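Fistberg Brings Its Wood-Top Workbench to North America

Two bench widths, a grooved black front rail and a replaceable top, available to order from April
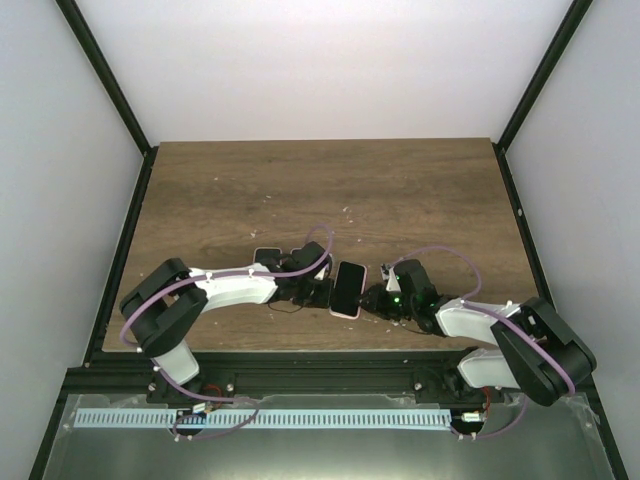

NIMHOLM - Fistberg, a maker of workshop and packing furniture, said Monday that its Sidik bench line will be sold in the United States and Canada starting in April. Orders will be handled by Baysal, which already carries the company's shelving and tool carts.

The Sidik bench is a rectangular work surface held in a black frame. The top is wood, finished so the grain still shows, and it lifts out when the fasteners along the side rails are removed. A worn or stained top can be turned over and used on the other side, or swapped for a new one. The rails stay where they are.

Customers asked for a wood top more than anything else, the company said. Many of the shops that buy from Fistberg do light assembly, repair or packing, and they wanted a surface that is quiet when parts are set down and easy to sand back at the end of a busy season. The earlier steel-topped bench will still be made for customers who need it.

The front rail has long horizontal grooves that run the full width of the bench. Clamps, lamp posts, bins and other fittings slide into the grooves and tighten by hand. Fittings from the older Fistberg benches fit the same grooves, so shops that already own them do not have to buy a second set.

Sidik benches come in 2 widths. Both can be ordered open on all sides or with plain panels at the back and sides. The panels are white or pale gray and wipe clean with a damp cloth. Fistberg recommends the panels for benches that stand in a row, where small parts tend to roll from one station to the next, and for rooms with poor light.

The frame ships flat. Two people can put it together with the hex keys in the box, and the instructions have been rewritten for the North American launch with measurements in inches. The tops are packed separately with cardboard corners. Baysal will deliver to business addresses and can arrange assembly on site for larger orders.

The bench carries an even load of up to 200 pounds with the standard feet. Locking casters are sold as an extra and can be added later without drilling. Replacement tops, side rails and panels will be stocked at Baysal's warehouse and sold one at a time.

The frame is covered by a 3-year warranty. Wood tops are covered against splitting and warping for the first year, but ordinary scratches, glue marks and changes in color are not included. Fistberg advises customers to oil the top before first use and to keep standing water off it.

Dealers who want to see the bench before ordering can visit the Nimholm showroom by appointment. Price lists, drawings and wood samples are available from Baysal's sales desk.

About Fistberg
Fistberg designs and builds benches, shelving and carts for small workshops, repair rooms and packing areas. The company is based in Nimholm.

Media contact: Fistberg Press Office, Nimholm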